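Funero Home Study: people wanted to drive a simulated robot

Posted May 12, 2022
Location: Litummont, or from your own desk
Paid, part time, no experience needed

Thank you for stopping by this page! We are a small group at Cludmont that teaches household robots to find their way through rooms and handle ordinary things, and we are looking for patient people to show them how it's done. You would be working in simulated rooms like these, from the keyboard or with a hand controller.
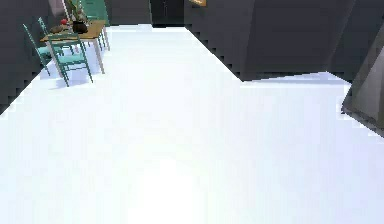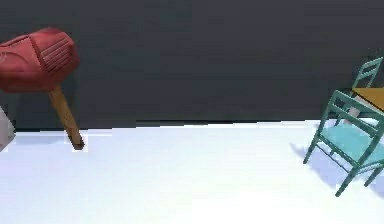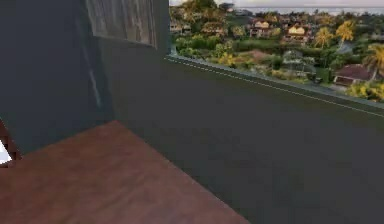
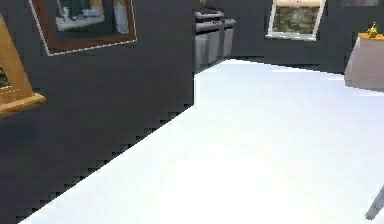

Rendered views from the Funero simulator.

What we are asking you to do

Our learning system, Funero, picks up its skills from examples. A person steers the robot through a short task, we record everything the robot saw along with every command it was given, and the recording goes into the collection. We have 659 usable recordings so far and would dearly like a great many more, made by people who don't all drive the same way. (The first batch came mostly from our own staff, and you can tell. We all turn corners the way Gaëtan does!)

A task is written out in a sentence or so. You might be asked to drive to the far side of a table and stop facing it, or to go up to a window, or to bring an object from one part of the room to another. You read the sentence, you do the task, and at the end you press a key to say whether you think it went well. If you bumped a chair or lost your bearings staring at a blank wall, please keep going and recover as best you can. We want those recordings too, and Funero has learned a lot from watching people back up and try again.

After each recording we ask you to type a line or so in your own words about what you did. Spelling doesn't matter, and neither does style. "Went round the table the long way, stopped by the window" is just right.

Who we would love to hear from

Anyone 18 or older who can read the task sentences in English and sit comfortably at a screen for a session. Gamers are very welcome, and so are people who have never held a controller in their lives, and we mean that sincerely. Some of our nicest recordings come from a retired piano teacher who took a whole afternoon to get used to the camera and now drives more smoothly than any of us. Left-handed people, people who use adaptive controllers, people who like to take things slowly: please do write.

One word of caution. The view is from the robot, it moves when you move, and a few participants have felt a bit queasy in the first session. If that happens you can stop right away and you will be paid for the full session all the same.

Hours and pay

A session lasts 2 hours, with a break whenever you want one, and pays $65. Most people do one or two sessions a week, and you choose them yourself from the online calendar. The study runs through the end of September. Your first session is a practice one with somebody from the team sitting in, and it is paid like the others.

If you come to us in Litummont, you'll be in the Gautier room on the ground floor, which is step-free and has a kettle, decent chairs and a window that opens. If you would rather work from home, you need a computer that can run a current web browser and a steady internet connection. We can lend you a controller and will pay for the postage both ways.

What happens to the recordings

We keep the rendered views, your commands and the lines you type. There is no webcam and no microphone. Your name is stored separately from the recordings, and you may ask us to take yours out of the collection at any point before the study closes. The consent form says all of this at greater length, and Mireille is happy to go through it with you on the phone if forms are not your favorite thing.

How to apply

Write a few lines to Mireille Baudry, who looks after participants, using the contact form on the Cludmont site. Tell her which days tend to suit you, whether you'd like to come in or work from home, and whether there is anything we can set up to make you more comfortable. No résumé, please. She answers everyone, usually within the week.

Questions about the simulator or the research itself can go to Gaëtan Sabatier through the same form. He does like to be asked, so leave yourself time for a long reply.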